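Dec 25, 2024
Bench notes, dye room, Kernadcombe

Building is quiet so I used the day for the lightfastness strips and the wash samples that have been sitting since last week.

Wash samples first. Ran the Cavico reactive yellow and the Bedusow green on the same cotton jersey, same scour, same salt. Yellow came up even. Green was patchy on 2 of the 6 swatches, both cut from the end of the roll. I think the scour is at fault and the dye is fine. The roll end had a waxy feel before it went in and I should have given it a second pass. Re-scoured one piece from the same end with extra soda ash and left it in the tray under the window. Will dye it tomorrow if it wets out properly. Drop test: put a drop of water on the cloth, and if it sits there in a bead, scour it again.

Soaping off took longer than the sheet says. Green was still bleeding on the fourth rinse. The fifth ran clear enough that I stopped. Whoever does the next batch, please write down how many rinses you used, the May entries have nothing in that column.

Strips: pulled the first set from the light box at 25 hours. Undyed control has gone slightly cream. Yellow no change that I can see against the gray scale. Green has lost a little on the exposed half, maybe half a step. Put the covers back on and restarted the timer. The counter on the box now reads 3,000 and the lamp is due for replacement, so treat anything after this set with some caution. There is a spare lamp in the bottom drawer but it is the old fitting.

Stock: soda ash is down to the last tub. Salt fine. No more small beakers without chips. Grímsdóttir still owes us the replacement stirrer and the invoice for it is pinned by the door.

Shade card: started laying out the greens. The lime end of the range is the hard part, since a small change in the yellow share moves it a long way. 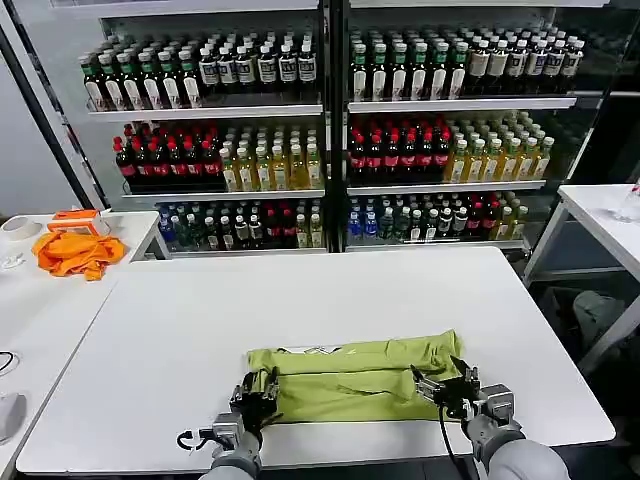
Textile Coloration Group

A lime green like this one wants mostly yellow with very little blue in it, and my guess at the recipe is still too blue. Next trial drops the blue by a quarter and keeps the total depth the same. Folded cloth also reads darker to me along the creases, so from now on swatches get pressed flat before anyone compares them with the card.

To do: dye the re-scoured piece, order soda ash, ask about the lamp fitting, relabel the two jars on the top shelf that both say B.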